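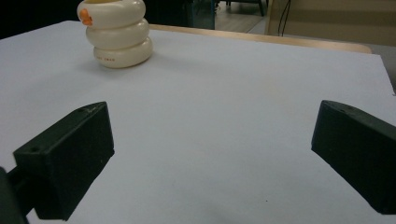 White board down on the table, cream piece standing towards the far side.

October
By the Stulleo home pages

How to sort a dressing table on a white board

I have tidied my dressing table more times than I'd like to admit, and the thing that finally made it enjoyable was a plain white board. You lay it flat on another table, bring things over to it and look at each one properly before deciding where it lives. It sounds far too simple, but I love it!

You'll need a board or a big sheet of stiff white card, a soft dry cloth, a bowl of warm soapy water, an old toothbrush and 2 boxes (one for things going back, one for things leaving). Set aside 40 minutes. I like the late afternoon, with the radio on and a cup of tea well out of elbow range.

Clear the table first and wipe it. Any grit left underneath will scratch the wood once you start leaning on the board, and I have the marks to prove it. Leave a bit of table showing along the back so you can slide your fingers under and lift the board when you're done.

Now fetch a few things over, 4 at the most. Go on, resist the armful! With more than that you stop seeing them and you're back to shuffling a heap about.
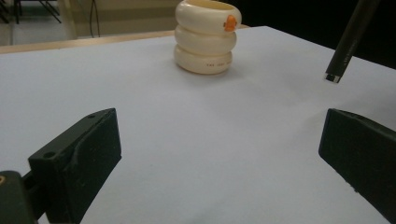 Pale things are the hardest to judge, and on a crowded shelf they all melt into one another. Turn each piece round slowly, then crouch so your eyes are nearly level with the board. Cream shows up surprisingly well on white when you do this: the rounded tiers bulge out one above the next, there's a soft grey shadow at the foot, and that little blob of orange at the side fairly sings. If something has a colour like that, put it back on the dressing table with the colour facing you. I kept mine turned to the wall for months (why?) and it cheered up the whole corner when I swapped it round.

Dust collects in the dips between rounded parts, so run the cloth along each groove with a fingertip behind it. Go gently over any small printing.

Combs come next, and they nearly always need a wash. Pull out what hair you can, then let a plastic comb sit in the soapy water while you get on with something else.
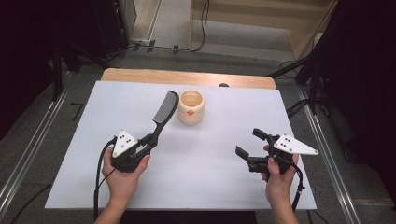 When you come back to it, brush from the base of the teeth outwards, do both sides, and pay extra attention to the fine end. Rinse it, shake it over the sink and dry it on a towel before it goes anywhere near the board. Wooden combs shouldn't be soaked at all, just brushed dry.

Once everything is clean, try your layout on the board before you carry it back. Tall at the back, flat at the front is a good start, and then move one thing at a time until you like it. A comb looks smart lying at a slant beside something upright, and you can grab it without knocking its neighbour over.

Wipe the board and store it flat, or standing behind a wardrobe. Mine is due out again for the bathroom shelf, where I seem to have 1000 hair grips and no lid for any of the pots.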